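The Week the Memory Arm Kept Stopping
Gallery, Haslam refurbishing bench

We promised everybody who came by the open evening that we'd put something up on the page once things settled down, and they have, more or less, so thank you for being so patient with us! For those who missed it, the short version is that our arm (the one that takes desktop computers apart and puts them back together so they can go out to people who need them) had a bad run, and it took us a good deal longer than it should have to find out why.

It began with Terence Dobson noticing a memory stick sitting a little crooked after the arm had pressed it in. One crooked stick is nothing much, we've all done it by hand on a tired afternoon. But then Kelly Holroyd went back through the log and found the arm had stopped itself 28 times out of 107 tries, always with the same force warning, and always on the way down toward the slots. We had been pressing reset and carrying on, I'm sorry to say, and that's a habit we have now dropped.

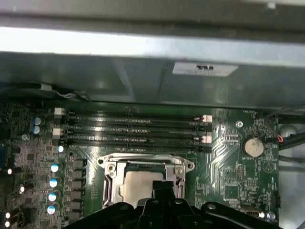 Our first thought was the latches. A slot wants its little white clips pushed well open before anything goes in, and if one springs back even partway the stick lands on top of it and the arm feels a hard stop. Keith Whiteley spent a whole morning opening and closing clips with a plastic pick, bless him, and the warnings came just the same. So then we blamed the lighting, and after that we blamed the boards, and for one unhappy hour we blamed Keith.

What we had in the end was a loose wrist mount. Sandra Whitlock found it by taking hold of the wrist with the power off and giving it a gentle wiggle, and there it was, a tiny bit of play you could feel much better than you could see. By the time that reached the fingertips it came to 3 millimeters, and that is an awful lot when you're aiming at a memory slot.

The part that worried us most was the force limit. Somebody had raised it back in October to get through a stiff batch, and it was never put back, so the arm was pushing harder than it ought to before it gave up. We lost one board to a cracked slot. No one was hurt, and I'm very glad to be able to write that, but hands do go in and out of that cell all day long.

The mount is tightened and marked with a paint line, the limit is back where it belongs, and Bradley Stockdale checks both every morning before the first case goes in. After three force warnings in a day, we switch off and look. The next 93 boards went through without a stop, and Terence still peers at every single stick.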